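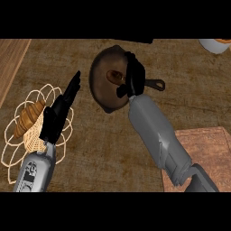 Woven basket on a flower-shaped doily, dark wood table.

Doily stuck to the finish on an old table – how do I get it off without wrecking the wood?

Posted in Furniture & Finishes by Amber Claeys

I inherited my great-aunt's dining table in December, along with her opinions about it, which were that a table without a doily is a table with no clothes on. I respected this. I put one of her crocheted ones in the middle, put a bread basket on top, and left it alone for the whole winter in a room with a radiator.

Last night I went to move it and it did not wish to be moved. The middle part, under where the basket sits, has bonded with the finish. The outer petals lift fine. I pulled a little harder and heard a noise like a very small bandage, so I stopped and went to bed.

The table is dark and the finish is shiny in places and a bit gummy if you press a thumb on it. My aunt polished it with something from a can marked Imberg that I can't find for sale anywhere. I'd like to save both, but if I have to choose, I choose the table. It cost 303 dollars to have it hauled here from Waltgate and I am not paying that twice.

Tags: tables, doilies, sticky finish, regret

Tetsuya Arai
Stop pulling, you were right to go to bed.

Gummy plus shiny usually means years of polish and hand oil sitting on top of an old varnish or lacquer, and the heat softened the lot. Cold is your friend. Turn the radiator off, put a few ice cubes in a zip bag, wrap that in a dry dish towel and set it on the stuck part for 15 minutes. Keep the towel dry, you don't want a white ring as a souvenir. Then slide a plastic scraper or an old gift card under the edge, nearly flat, and work toward the middle. If it fights you, chill it again. I had to do mine 3 times.

Once it's off, try mineral spirits on a soft cloth, somewhere underneath first. Window open, no candles, and lay the rags out flat outside to dry. If the cloth comes up brown and the wood under it feels hard, it was mostly polish and you're in luck. If the spot still feels soft the next day, the finish itself is going and you're looking at a refinish. You will probably see a faint print of the crochet either way. Mine faded some after a coat of paste wax. My wife says it didn't, but she also says the couch is blue.

For the doily, soak it in cool water with a little dish soap, then dry it flat. Old cotton tears when it's wet, so no wringing.

Dirceu Araújo
just put a bigger doily over it

Kumiko Takagi
Seconding the ice. I'd skip anything with silicone in it afterward, it makes refinishing a misery later on. Also please don't use a hair dryer, whatever your brother-in-law tells you. Heat does loosen the thing, and then it loosens the varnish, and then you own a table with a hairy patch.

When you put it all back, set felt dots under the basket and lift everything up once a week or so. And keep vinyl placemats off that finish entirely. The plasticizer in them can soften lacquer, and I have a sideboard with four perfect rectangles on it if you need convincing.

Comment from Amber Claeys
Ice worked on the second round. The doily lost one loop. The table now has a flower printed on it, which my great-aunt would have considered an improvement. Mineral spirits this weekend, if I can find the can opener to get the lid up.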